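Provusley Wash Day Diaries: README

Last updated: 29 August 2020

Hello, and thank you for downloading the diaries! This file tells you what is in the folder, how the entries were collected and typed up, and where you'll want to tread carefully. It has grown longer than I meant it to, so please feel free to skip to the part you need.

What this is

The collection holds 3,473 diary entries written by people in and near Provusley about doing their laundry at home. Each entry covers one load. Some are a single line ("towels, hot, forgot the softener") and some go on for a page and wander off into the weather, the price of detergent, or a sister-in-law who insists on ironing pillowcases. We kept all of it, because the wandering is often the best part.

The diaries started in March as a little side piece to a local history project. We had plenty of material on how people washed clothes two generations back, and hardly a word on how their grandchildren do it now. Ordinary chores slip away so easily when they aren't written down.

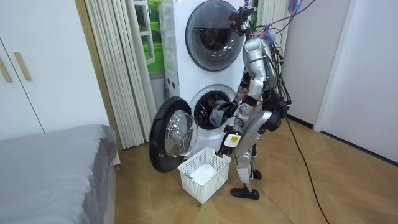 Writers were given a plain notebook and a short sheet of prompts, and told they could ignore the prompts if they liked (many did). We asked what went in the load, what setting was used, how it was dried, and whether anything went wrong. We didn't ask for brands or for the make of the machine, although you'll find both mentioned here and there, usually by someone who is cross.

What's in the folder

There are two files. The first, irnero_entries.csv, has one row per load. The second, sulmont_notes.txt, has the longer passages that wouldn't sit comfortably in a spreadsheet cell. Irnero and Sulmont are the streets where our first writers live, and the names stuck.

The entries file has six columns:

entry_id: a running number, with no meaning beyond the order of typing
household: a made-up code, the same for everyone under one roof
load: what was washed, in the writer's own words
setting: the cycle or temperature, as written
drying: line, rack, tumble, radiator, or whatever was put down
trouble: shrinkage, lost socks, tissues in pockets, and so on

An empty cell means the writer left it out. It doesn't mean nothing happened, so please don't read a blank in the trouble column as a perfect wash. 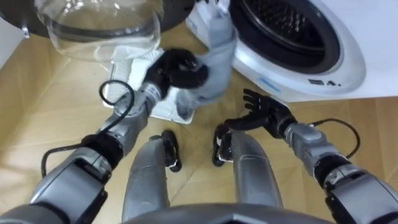
Fumiko Ikeda wrote to say that "delicates" meant three different things in the three notebooks she had typed, and that anybody comparing loads between households ought to be warned. She would also like it known that "the usual" appears in the load column far too often, and that she never did find out what the usual was.

She's right on both counts. We left the writers' words alone and did not sort them into tidy categories, so if you need categories you will have to build your own. I'd suggest doing it one household at a time, reading a good stretch of the notebook first. You soon learn that one family's "whites" includes pale yellow, and that another's "sheets" always has a few pajamas rolled up in it.

How it was typed up

The first 2,000 entries were typed from the paper notebooks, and the rest came in by email and were pasted across. Spelling is as we found it. Crossed-out words are dropped unless the crossing-out changed the sense, in which case they sit in square brackets. Where we couldn't read a word you'll see a question mark in its place, and there are more of those than I'd like in the notebooks that were kept on top of the dryer.

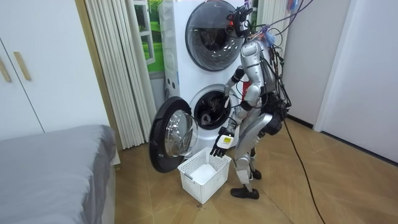
Names of people have been swapped for initials, and we took out addresses, workplaces, and a few remarks about neighbors that were funny but not very kind. Pets kept their names. Every writer saw a copy of their own entries before we put the files together and could strike out anything they wished.

Things to watch for

People write more when they're new to a notebook, so the early entries in each household are fuller than the late ones. Children's clothes are well covered. Dry cleaning is hardly mentioned at all, and neither are shared laundry rooms, so this is no guide to how a whole town washes.
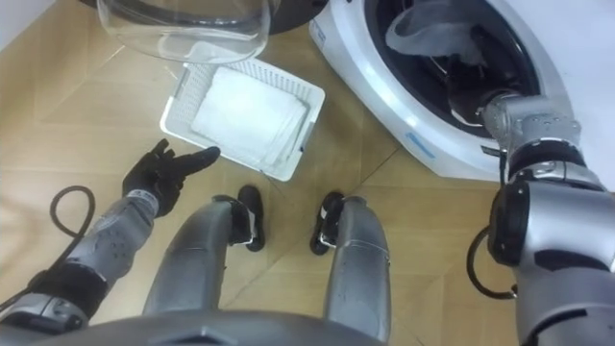 Using and crediting the diaries

You're welcome to use the files for teaching, research, or plain curiosity. Please credit them as the Provusley Wash Day Diaries, and please don't try to work out who the writers are. If you quote a long passage, give the entry number along with it so others can find the place.

Corrections are always welcome. The Akbari notebook in particular was typed in a hurry, and a second pair of eyes on the drying column would be a kindness. Send the entry number and what you think it should say, and I'll check it against the paper.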